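Getting the hats off the hall shelf

For years our hats lived in a heap on the shelf above the coats. The heap slid forward every time someone opened the door, and whatever was at the bottom came out flat. In August I finally emptied the whole shelf and decided to find a better place for them.

The first thing I tried was hooks on the back of the closet door. I used the stick-on kind. They held the baseball caps fine, but anything with a wide brim got squeezed each time the door closed. Two hooks also pulled off some paint, and I still have to touch that up.

Dörte Kröger, who used to run the hat counter at Jafri before it closed, told me to get a wire stand instead. She said shops use them because the hat sits over the end of the spokes and air gets to the inside. I had been looking at closed boxes, which cost more and take up more room – and I would never have opened them.
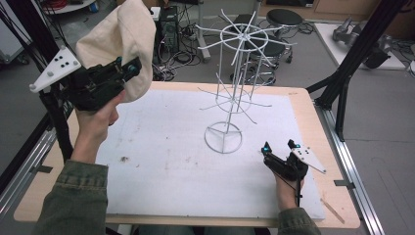
Cloth caps need a bit of work before they go on any kind of rack. If they have been folded in a pile, the crown keeps the fold. I push the inside out with my fist, run a thumb along the brim, and leave the cap alone overnight. The soft ones take longest, and a cream one like this also shows every mark, so I wipe down the surface first. With two tiers of spokes on a white wire stand, I would put the pale, soft caps on the upper one, where there is more space between them and they don't rub against the darker wool ones.

The stand went on the chest by the front door. I put felt pads under the base ring so it wouldn't scratch the top. The heavier hats have to be spread out evenly or it leans a little, and it took me a few tries to get that right.

Not everything went back up. I gave a bag of caps to Wajid Talpur for his walking group, including the one from our trip to Flaltholm that was always too tight on me. The winter hats with ear flaps are in a drawer because they are too bulky for the spokes.

The old shelf holds gloves and the dog's leash now. I still haven't decided what to do about my father's straw hat. It has a split in the brim, and I don't want to hang it until that has been sewn.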